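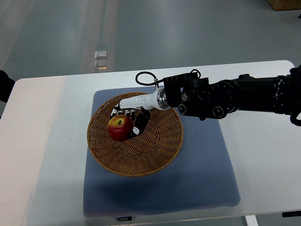 Coussin d'assise : housse qui rétrécit à 40 °C, que faire ?

Darlene Lemieux
Avril 2024
Bonjour. J'ai cousu des housses en toile de coton pour des galettes de chaise. Après un seul lavage à 40 °C, elles ont perdu 3 cm en longueur et presque rien en largeur. La mousse ne rentre plus sans plier aux angles. Tissu acheté au mètre chez Zurno, non prélavé. Faut-il recouper plus grand ou peut-on récupérer les housses existantes ?

Zorelitz
Retrait classique d'une toile non sanforisée. Le sens chaîne est tendu au tissage et se relâche au premier lavage, d'où l'écart entre longueur et largeur. Comptez 5 à 7 % en chaîne et 1 à 3 % en trame.
Pour les prochaines : laver le coupon avant coupe, à la température d'usage, sécher comme vous sécherez ensuite, repasser dans le droit fil. Surfiler les bords avant de mettre en machine, sinon la toile s'effiloche.
Pour les housses déjà cousues, deux possibilités. Si la réserve de couture dépasse 1,5 cm, découdre un petit côté et repiquer à 0,5 cm - vous regagnez 1 cm, pas plus. Sinon, retailler la mousse au couteau électrique, lame bien verticale. Une mousse légèrement plus grande que la housse reste souhaitable (1 cm au total), elle tend le tissu.

Shabalala
Moi je lave à froid et je n'ai jamais eu de souci.

Drurumen
Laver à froid ne rattrape pas un retrait déjà fait. On peut étirer la housse humide et l'épingler sur une planche jusqu'au séchage, mais elle reprendra sa cote au lavage suivant. Vérifiez aussi la fermeture à glissière : le ruban polyester ne rétrécit pas et va gondoler.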